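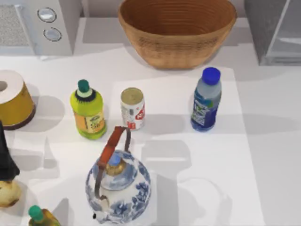

3.2 Building the simulated kitchen counter

The arm itself was finished long before we had anything sensible for it to do. It had been put together over one winter on a bench at the Grarnis workshop, from printed links and hobby servos, and by May it could lift a full drink can and set it down again without complaint. What it lacked was practice. Practice on the real bench was slow, and it was hard on the servos, two of which we had already replaced, so we decided to build a counter in simulation and let the arm make most of its mistakes there.

We were keen to keep the simulated counter as ordinary as possible. Earlier home-built projects, including our own first attempt, tended to train on colored cubes, and the policies that came out of them were very good with colored cubes. For this work we wanted things a person would really leave out in a kitchen. Figure 2 shows one arrangement used for training, with a teapot near the front, a green bottle, a metal can and a water bottle farther back, and a large woven basket behind them. The two appliances at the back are fixed in place and the arm is never asked to touch them. They matter all the same, as they limit how far the elbow can swing, and a good many early attempts ended with the forearm resting against one or the other.

The teapot deserves a few words of its own, for it gave us more trouble than everything else put together. Its handle stands in a tall arch over the lid, and a gripper coming straight down has to pass on one side of the arch or the other before it can close. Our collision model at first treated the whole pot as one solid lump, handle included, so that the space beneath the arch did not exist as far as the simulator was concerned. The arm learned to pinch the outside of this lump, which worked beautifully on the screen and would have been hopeless on the bench. Junhao Yao rebuilt the handle as a chain of short segments over a couple of evenings, and after that the policy began, rather slowly, to find its way under the arch.

The water bottle raised a different question. Clear plastic is awkward for the cheap depth camera we use, and we spent some time wondering whether to make the bottle solid in simulation and be done with it. In the end we kept its upper part translucent and added dropout to the simulated depth readings wherever the material let light through. This is a crude imitation of what the camera does in life – it leaves out refraction altogether – but it was enough to stop the policy from trusting depth too much in those places.

Lighting was handled in the same practical spirit. The workshop has windows on one side and strip lights overhead, and objects there often throw more than one shadow. We therefore let the shadows in the renderer fall in more than one direction and overlap across the white tabletop, as they do in Figure 2. Under a single lamp, the policy had picked up the habit of steering by the shadow of an object and would miss by a finger's width once the lamp was moved.

Each training arrangement began from a hand-placed layout, which was then disturbed by sliding and turning the loose objects. We generated 900 arrangements in this way and set aside 600 of them for training, keeping the rest for checking and for the comparisons in the next section. The rendering was done overnight on the workshop's shared computer, usually starting once the laser cutter had been put to bed, and each batch took over 40 minutes. A faster machine would have been pleasant, though the wait did encourage us to look over every batch properly before asking for another.

Figure 2. A rendered arrangement of the simulated counter, with household objects on the tabletop and fixed appliances behind. The arm is not shown.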